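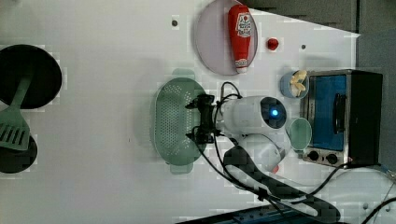
Hodard molds plastic household goods at a single plant on the edge of Kumilton, and opens the building to trade visitors in July. I went to look at cooling and gate placement on long, flat parts, a problem we have at our own shop in Kesent. The general difficulty is easy to state. A part with a thick handle at one end and a thin blade at the other cools unevenly, and it bends as it cools. Slots make it harder. On a slotted spatula like the pale green one lying over the two black rounds, every parallel slot is formed by a steel core that the melt has to flow around, and each core leaves a weld line where the two flow fronts meet again. The strips between the slots are the weakest areas of the part and also the ones most likely to fill late.

## Material handling

The tour starts at the silos, on the north side. Polypropylene arrives in bulk and is blown through steel pipe to day bins over the machines. Color is added at the throat of the machine by a gravimetric feeder. The plant used to buy pre-colored resin and gave it up when the number of shades grew past what the warehouse could hold.

Nylon is stored separately and dried before use. The dryers are central, with a dew point display on each hopper. I asked how the displays are checked and was told that a handheld meter is taken around at the start of each shift. The readings are kept on a clipboard next to the dryer. I looked through a few pages and they were complete.

## Molding hall

The hall has two aisles of presses with tool storage between them. Tools are stored on racks by number, and each carries a steel plate with its last service date and the shot count at that date. I spent most of my time at two of them.

Tool 1546 makes a slotted turner. It has 4 cavities and a hot runner, with one gate per part, placed on the underside where the handle meets the head. The gate position is a compromise. Gating at the far end of the handle would hide the mark completely, but the flow length is then too great and the strips between the slots fill short. Gating in the head fills the strips well but puts a mark on the surface that touches food. At the neck, the mark sits in a shallow recess and does not stand proud of the surface.

The tool was cut in Guimarães and has been modified once. The original cooling circuit ran straight through the core side and left the slot cores hot. The cores now have copper alloy inserts behind them. According to the process sheet, most of the gain was in flatness, with a smaller gain in cycle time. I would have liked to see the measurements from before the change, but they were not available on the floor.

Tool 1562 makes a shallow dish with a rolled rim. It is a simpler tool and was running without attention when we passed. The one point of interest was venting. The rim is the last area to fill, and trapped gas had been burning the edge. The vents had been cleaned that morning and the parts on the belt showed no discoloration that I could find.

## Quality room

Flatness is checked on a granite plate with feeler gauges. Parts rest overnight before they are measured, because polypropylene goes on shrinking for hours after molding. Our own practice is to measure at the end of the shift, and some of the variation we report is probably just this.

The weld lines are tested by bending. A head is clamped along the neck and pushed down at the tip until it breaks or reaches a stop. Samples are taken from every cavity at startup and after any change to melt temperature. Broken parts are kept in labeled bags until the batch ships. I was shown a bag from an earlier run in which each break followed the same strip, which had been traced to a worn core.

## Regrind and waste

Runners and rejected parts are ground beside the press and fed back at a fixed ratio, with food contact parts excluded. Those go to virgin material only, and their scrap is sold to a firm that makes drainage fittings. The grinders are enclosed but still loud, and the guide's explanation of the ratio was mostly lost on those of us at the back.

## Notes for Kesent

1. Try resting parts overnight before measuring flatness. No cost other than rack space.
2. Get a quote for copper alloy inserts behind the slot cores on our turner tool.
3. Add the shot count to the tool plates at each service.
4. Ask Hodard for the bend test drawing. They offered to send it.

The visit took the whole morning. Parking is at the rear gate, and safety shoes are required, although loan pairs are kept at the front desk. The bus from Kumilton station stops at the main road, with a long walk from there along the fence.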